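Library and Archives Bulletin
Feb 13, 2020

Kosska Field Papers Open to Readers

The Loureiro Library is pleased to announce that the Kosska Field Papers are now open for use in the Special Collections reading room. The papers document a long program of village studies carried out from the Skandness field station and came to the Library by transfer from the Department of Anthropology. Cataloging was completed this winter.

The collection fills 9 boxes and consists of field notebooks, typed interview notes, household survey forms, maps drawn by hand, and correspondence between the station and the department. Most of the letters are carbon copies on thin paper, and many carry penciled corrections. Researchers interested in kinship, inheritance of farmland, and seasonal labor will find the survey forms especially useful. The notebooks are in English, with place names and terms of address recorded in the local spelling.

Arrangement and Condition

The original order of the papers has been kept wherever it could be determined. Boxes 1 through 5 hold the notebooks and survey forms, arranged by village. The remaining boxes hold correspondence, maps, and administrative records of the station. Several folders show rust stains from paper clips, which have been removed. One notebook has a detached cover and must be used on a book cradle.

A small number of letters containing medical information are closed to readers. Their location is noted in the finding aid, which may be consulted at the reading room desk or requested by mail.

Using the Collection

Readers should request boxes at least two working days in advance. One box may be used at a time. Pencils and laptop computers are permitted; pens, food, and drink are not. Personal photography for study is allowed without flash after a signed form has been left at the desk. Permission to publish must be sought in writing from the Library.

Related Holdings

The Tullevau Collection of dress and household textiles is held separately and may be seen by appointment. Students preparing work on both collections are advised to speak with the reference staff before making travel plans.
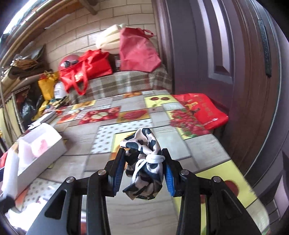 Travel Awards

The Library will offer a limited number of awards to graduate students who wish to consult the Kosska Field Papers in person. Each award provides up to $2000 toward travel and lodging. Applications should include a research statement, a budget, and one letter of support, and must be received by the end of April. Late applications will not be considered.

Copies of the printed guide to the collection are available at the reading room desk.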